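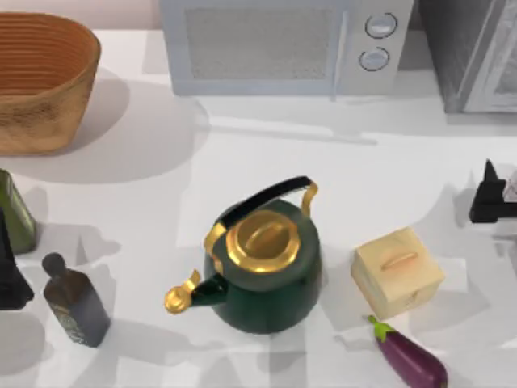
Clollier counter cell

The Clollier counter cell is a simulated robot workcell used for practicing kitchen tasks with a two-finger gripper. It was built by Ha-neul Hong at the Valley lab in Gastorthorpe and is now looked after by Sun-ja Ok. The cell runs in Ra, the lab's own simulator, and has no physical counterpart.

Layout

The cell is a white countertop with a microwave oven and a darker gray appliance along the back. A green kettle with a gold lid stands near the middle. Other items, among them a woven basket, a wooden box, bottles and an eggplant, serve as clutter. They are given full collision shapes, so an arm that brushes one of them will move it.

Setup

A session starts with the scene file, which holds 3277 entries covering object poses, masses, friction values and light positions. The arm is loaded after the scene has settled. Loading it first was common in early versions and often left the fingers touching an object at step zero — a fault that shows up as a sudden jump in the joint readings.

The settling period is 100 steps. If any object is still moving at the end of it, the loader stops and writes the object's name to the log.
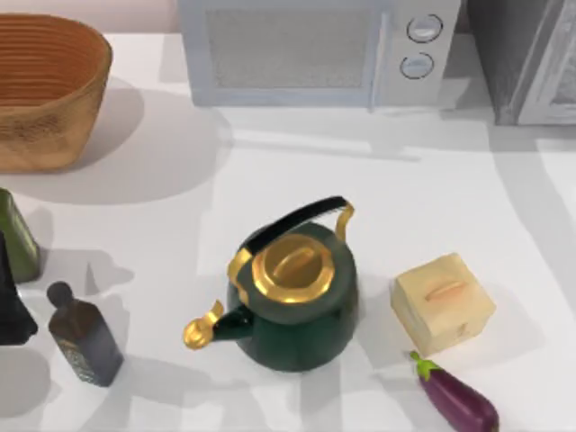
The overhead view is then compared with a stored reference. Small differences in shadow are ignored, but a kettle or box that has shifted by more than the allowed amount means the scene has to be loaded again. The reference must be replaced whenever the lights are edited.

Camera and gripper checks

The cell uses more than one view of the counter. The closer view is used to line up the gripper with the front of the microwave, where the two round knobs and the door handle give fixed points to measure from. The finger is brought in slowly from the front and held short of the appliance while its reported position is read off. The reading is repeated with the arm approaching at a lower speed. 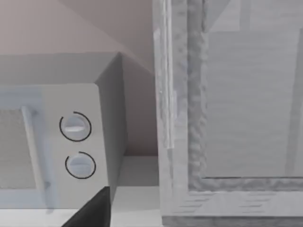

Gripper finger in front of the microwave control panel, with the glass-fronted cabinet at right.

Upkeep

Most repairs concern collision shapes. The kettle handle was at first modeled as a solid block, which kept the fingers from passing under it; Hong replaced it with a chain of short segments in May. The basket rim was redone the same way. Fault 951, a drift in the gripper's zero position after repeated resets, was traced to a rounding error and is cleared by reloading the arm — the scene itself can stay open.

Ok keeps the change log, and every edit to the scene file is followed by 100 resets before it is released.

See also: Gripper calibration; Collision mesh; Scene reset

Categories: Simulated workcells | Robot maintenance | Kitchen environments

Contact the editors | © Valley Robotics Reference | Back to top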